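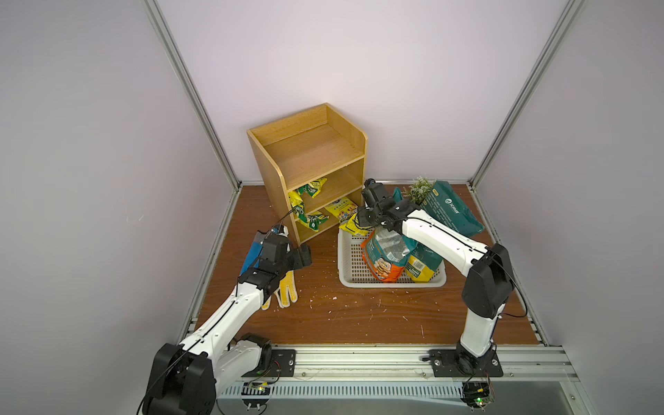 Gripper trial, two-arm cell: questions we get asked

We ran the Wonley and Zendus fingers on the same cell so that people choosing between them could see both do ordinary tidying work. Each pair went through 325 picks. The objects are household things on purpose: snack bags in a white mesh basket and on a small shelf unit, and work gloves on the floor, one of them yellow and white with a dotted grip pattern. Results were last updated in May 2024.

Which fingers did better on bags?
Zendus. It completed 222 of its picks, and most of the misses were on bags lying flat against the basket wall. Wonley was close behind on upright bags and worse on flat ones.

And on gloves?
Wonley. The narrower tip gets under a cuff. Fabric tends to fold away from the Zendus tip before it closes.

Do both arms run at the same time?
Yes. One controller drives both, and each arm has its own board on the front rail. If you only have one arm, the scripts will still run, but set the second arm to "absent" in the config or start-up will hang.

How long does a finger swap take?
Four minutes if the bolts are clean. Home the arm afterwards, every time. Teemu Heiskanen skipped this once and we had to redo 30 picks.

Which camera do you use?
A fixed one, with a view of the whole floor. We tried a wrist camera from Jumix and took it off again, as the cable snagged on the shelf.

Can I send you my own grippers to test?
We are taking requests for September. Write to Catinca Gavrilă with the weight, the opening width and a drawing of the mounting face. We can't take anything that needs an air supply.

Are the raw logs available?
On request, from Tanvir Chowdhury. The early Henríquez runs are not included. They used a different closing force and can't be compared.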